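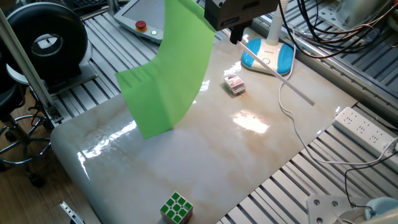

Robot teaching, also called demonstration. Showing a robot arm a task instead of writing out code for each move. Two main ways: by hand and by remote control.

By hand the teacher grabs the arm and leads it through the job while the joints give way. Motor positions get logged the whole time. Quick to learn, tiring after 100 runs.

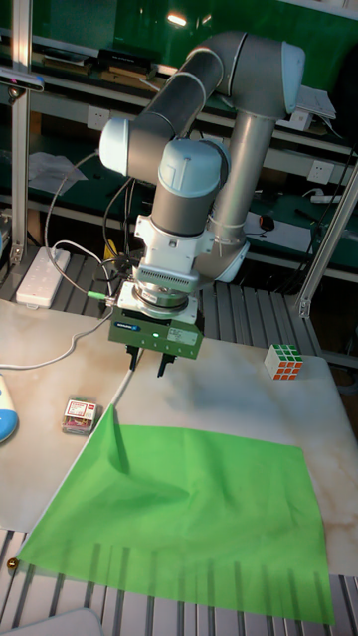 Remote control keeps the teacher off the arm. A second, smaller arm or a handheld controller sends the motion over. Slower at first, but no hands get in the way of the cameras. Delay is the usual complaint.

Soft things are hard. Cloth and thin sheets fold diferently every time, so one good run tells very little. The Stilulano set, recorded at Droltstead, has 1,106 runs over 12 tasks, mostly sheets and small loose items.

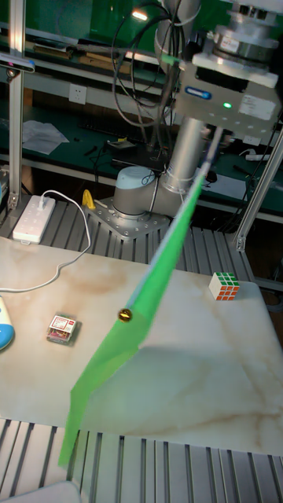 Sandra Hollis argues that the count matters less than the spread, and that a teacher who never fumbles leaves the robot with no idea how to recover. Sushil Mishra disagrees, wants clean runs only. Not settled.

Bad runs are usually cut or tagged before training. Vadora keeps them, tagged, in a seperate folder.
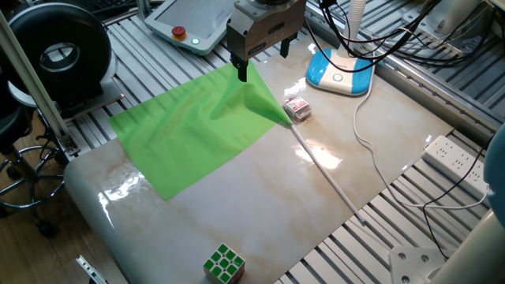

Gripper finger holding up a fold of green cloth.

See also: teach pendant, remote handling, motion replay.

We use cookies to improve your experience. Accept | Manage settings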